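Zarmeena Dogar has repaired table linen for a living since she left her job at a hotel laundry. She works out of the back half of a former shoe store in Utberg, and most of what she gets arrives by mail. We talked on 12 September 2021, a Sunday, while she sorted the week's parcels.

She started with napkins. The hotel threw out anything with a burn or a stain that wouldn't lift, and one March she asked if she could take a bag home.

"I thought I'd make rags," she said. "Then I looked at the hems and most of them were fine. The damage was in one corner. So I cut them down to cocktail size and hemmed them again."

She sold the first batch to a restaurant called Nam, two streets over, for less than the thread and her time were worth. The owner ordered more. By the end of the second year she had hemmed 2000 of them and bought a better machine.

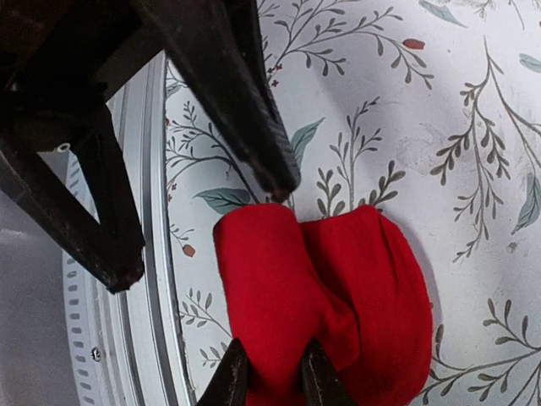
Her prices have gone up since then, but she still quotes by the piece and doesn't charge for looking. People send photos first. If a cloth is too thin to hold a patch, she tells them so.

"Hold it up to a window," she said. "If you can see the bars of the window through it all over, leave it alone. If it's only thin in one place, I can work with that."

Red is the color she gets asked about most, usually in November, when holiday cloths come out of the closet. Older reds can bleed, and she tests each one by pressing a damp white cotton pad on the inside of the hem for a few minutes. If the pad turns pink, the cloth gets washed alone in cold water, and she warns the customer before going any further.

Printed cloths are a different problem. A patch has to match the pattern, and there is rarely any spare fabric. She takes it from the hem when the hem is deep enough, or shortens one end by an inch or two.

"Leaves and vines are easy," she said. "You can cheat a vine. Stripes and checks, everybody sees it." 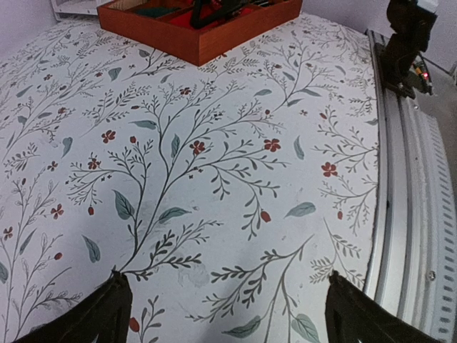 ## Tools and storage

Dogar keeps few tools. There is the sewing machine, a steam iron, a box of needles sorted by size, and a Dremel she uses to polish the burrs off old metal thimbles and napkin rings. She buys her thread from a wholesaler, Alitico, in cones of 1000 yards, and keeps mostly whites and creams.

She has opinions on storage. Plastic bags are out. So is starch, if the cloth is going away for more than a month, as it cracks along the folds and draws insects. She rolls large cloths on cardboard tubes covered with an old sheet. Anyone without room for tubes should fold loosely and change the fold lines 2 times a year.

"The fold is where they go," she said. "I get beautiful cloths with a cross worn right through the middle. They were never even used - they just sat in a drawer." 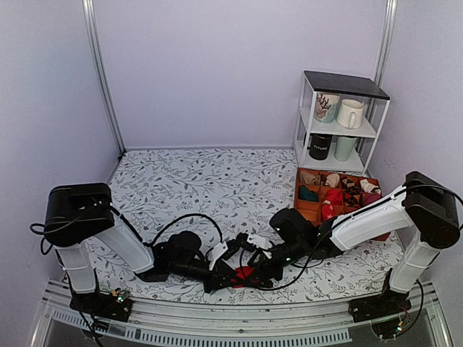 *Gray and black leaves and vines on white.*

She doesn't take everything. Lace goes to a woman in the next county, and anything with mold gets sent back in the bag it came in. She has also stopped taking rush jobs, after a wedding order that kept her up for most of a week.

I asked what people get wrong when they try a repair themselves. Glue, she said, and iron-on tape. Both leave a stiff edge, and the cloth tears again right next to it.

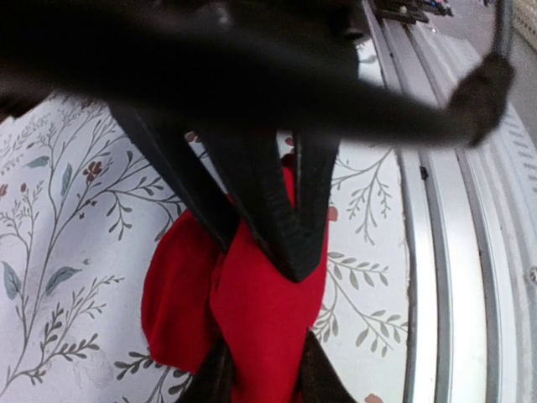 For a small hole she suggests a plain darn, with thread pulled from the seam allowance if possible. Work from the back and start well outside the hole, where the fabric is still strong. Keep the tension slack, or the darn will pucker in the first wash.

She has been asked to teach and so far has said no. The front half of the store is still full of shoe racks, and she would have to clear them out first. She'd also need a second iron.

"Maybe next year," she said, and went back to the parcels.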